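Hastlow Town Centre Events Group
Minutes of the meeting held in November in the upstairs room at Ollinley Arcade, 6.30 pm

Present: 11 members, plus the centre manager and one representative of Yusof Bakery.
Apologies: 3 received.

1. Minutes of the last meeting
Agreed as a correct record, with one change. Under item 4 the road closure should read 4 pm to 8 pm.

2. Matters arising
The broken paving slab outside the arcade's north door has been replaced. The council has not yet replied about the loose bollard by the taxi rank. Secretary to write again.

3. Lantern parade
The parade will leave the library car park at 5 pm and finish at the bandstand. So far 94 children are signed up through the two primary schools. The infants' school has asked to join at the corner of Mill Lane so that the youngest do not have to walk the whole way. Agreed.

Battery lights only, as last year. A member asked whether older pupils could carry candle lanterns. Not agreed — the insurance does not cover it.

The brass band can play at the bandstand but not on the move, as they are short of a drummer. Cidberg Sound will lend a portable speaker for the front of the parade at no charge.

4. Late-night shopping
Most shops in the arcade will stay open until 8 pm. Two on the upper floor have said no because of staffing. The centre manager will keep the lift and the upstairs toilets open all the same.

Yusof Bakery would like a stall by the main entrance selling hot drinks and buns. Members were in favour, provided that the queue runs along the wall and leaves the doors clear. The bakery will bring its own bins and take them away at closing.

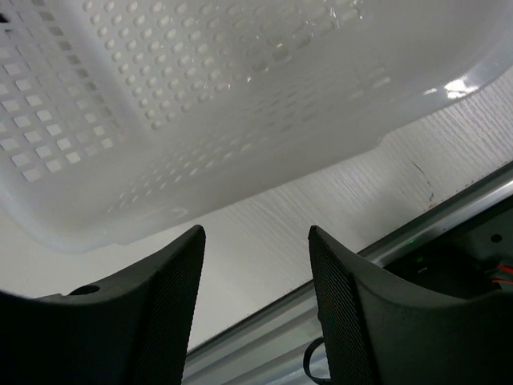

5. Prize draw
Ticket sales stand at 272. The draw will take place at the bandstand after the band's second set. Shops that have promised a prize and not yet handed it in are to be reminded by the end of the week. Unsold tickets must come back to the arcade office before the draw starts.

6. Stewards
More stewards are needed for the Mill Lane crossing. The rugby club has been asked and will reply after its own meeting. Hi-vis jackets are in the arcade store, but several have lost their fastenings. Agreed to buy new ones out of the parade budget.

7. Any other business
A resident has complained by letter about music after 9 pm at the summer fair. Reply to be sent, confirming that the parade evening will end at 8 pm.

Next meeting: same room, 6.30 pm. The meeting closed at 7.50 pm.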